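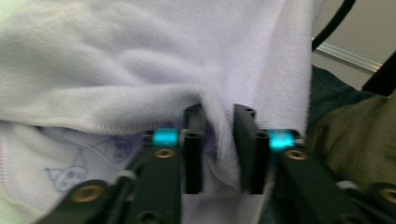 Home Cells Records Maintenance Contacts

Cell 4: Cloth Handling Station, Pommont

README and data card for the set-up, care and repair of the station

Status of this document

The present file accompanies the recordings made at Cell 4 and is kept in the same folder as the recordings themselves. It is addressed to persons who operate or repair the cell, and to those who receive its data and need to know the condition of the equipment at the time of recording. It was last revised on Thu 12 September by Murray Marchand and replaces the version issued in May. Printed copies of the May version should be withdrawn.

Scope

Cell 4 is a two-handed station for work on soft goods: towels, fleece garments, light blankets and similar articles. One operator works with a pair of hand-held grippers. The articles are pinched, lifted, folded or laid flat, and the movement of both grippers is recorded throughout. Rigid articles are handled at the Paquette station and are outside the scope of this file.

Work surface

The table has a light wooden top covered by a sheet of pale blue foam. The foam is fixed by dark clamps at the left and right edges, and bare wood should remain visible along the edges of the table. A sheet laid over the border creeps under load and alters the working height. Clamps are tightened by hand only.

The foam is to be brushed clear of lint at the end of each session and turned after every 22 sessions. Marks left by the clamps are acceptable. Tears are not, and a torn sheet is replaced whole. Solvents must not be used on it. Where a spill has occurred, the sheet is removed and left to dry away from the cell before it is refitted.

Black aluminium extrusion posts stand on both sides of the table, with silver rails running along its sides. The joints between rails and posts are checked monthly with the long-handled key. Any joint that has moved is to be reported before it is tightened, so that the alignment can be measured first. Tools and spare clamps are not to be stored on the rails.

Grippers

Both grippers are of the same pattern, the Flesano type, with black jaws and a white marker plate on top. They are labelled L and R on the underside of the handle and are not to be exchanged between hands, as the alignment values are stored separately for each.

Before a session the operator should:

- close and open the jaws fully and feel for any catch in the linkage;
- confirm that the fingers meet squarely along their whole height;
- look at the threaded inserts in the arms for any that has turned or begun to lift;
- wipe the marker plate with a dry cloth;
- confirm that the blue-lit markers at the jaws are on and of even brightness.

Fibres gather in the linkage when fleece is handled. They are drawn out with tweezers, with the jaws open and the cable disconnected. Compressed air is not permitted, as it drives lint further in around the pivot pins. No oil or grease is to be applied to any part of the arms.

A finger showing wear at the tip is replaced together with its partner. After replacement, the alignment check described below must be repeated in full, even where the new fingers appear to sit exactly as the old ones did.

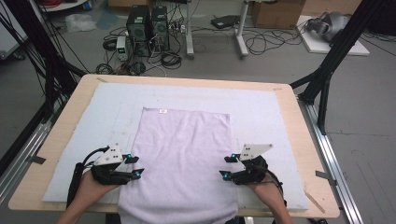
Cables

Each gripper has its own black cable, which should hang in an open loop clear of the forearm. A cable drawn tight will pull the wrist outwards at the far end of a reach, and the effect can be found in the recordings. Operators should move through the longest reach of the planned task once before recording and adjust the loop if resistance is felt. Cables are not to be tied to the operator's sleeve or to the table.

Cables have been replaced twice on gripper R, on both occasions for a break close to the strain relief. Spare cables are held by Ludivine Arnaud. A repaired cable may be used for practice but not for recording.

Computers and power

The two computer towers stand on the floor beyond the table. Their vents face away from the work surface and should be vacuumed when the foam is turned. The bench power supply stands in front of them. Its display should be read at the start and end of each session and the value entered in the log. If the value has changed between the two readings, the session is marked for review and Tarık Oral is informed the same day.

Cabling behind the towers is not in good order at present. It is to be re-routed and labelled when the cell is next taken out of service. Until then, no plug should be pulled without first tracing it by hand to its far end.

Alignment check

The check is carried out weekly, and after any repair to a gripper, post or rail. The operator places each gripper in turn on the reference block, starts the Tonix routine and keeps both hands clear until it has finished. The routine returns a score. A score of 88 or above is accepted. Between 70 and 88 the check is repeated after the marker plates have been cleaned and reseated. Below 70 the cell is withdrawn from use and a repair note is opened.

Scores are not to be averaged. The lower of the two grippers stands as the score of the cell.

Repair notes

Left rail: one joint was found loose in May and was retightened by Teodoro Robles after measurement. The alignment score before the repair was within the repeat band. Sessions recorded in that week carry the flag "rail".

Gripper L: one threaded insert was reseated with heat. The arm was not replaced. It should be inspected at each monthly check and exchanged if the insert turns again.

Gripper R: marker plate replaced after a corner was chipped. The former plate has been kept for comparison and must not be refitted.

Contents of the record

For every session the folder holds the gripper movement, the camera recordings, the alignment score in force, the power supply readings and the name of the article handled. Articles are described by type and fabric. Handling of hems, tags and printed panels is noted where the operator considers it relevant. The notes are free text and vary in detail from one operator to another.

Known limits

Thick fleece tends to fill the gap between the fingers, and the recorded jaw opening then reflects the bulk of the fold. Users should not read it as a measure of grip force. Towels longer than the table hang over the near edge, and their weight may draw the article forward during a fold. Sessions in which the operator had to restart are kept and flagged "restart".

Contacts

Operation of the cell: Brock Lemieux
Repairs and alignment: Teodoro Robles
Power and computers: Tarık Oral
Spare parts: Ludivine Arnaud
Corrections to this file: Murray Marchand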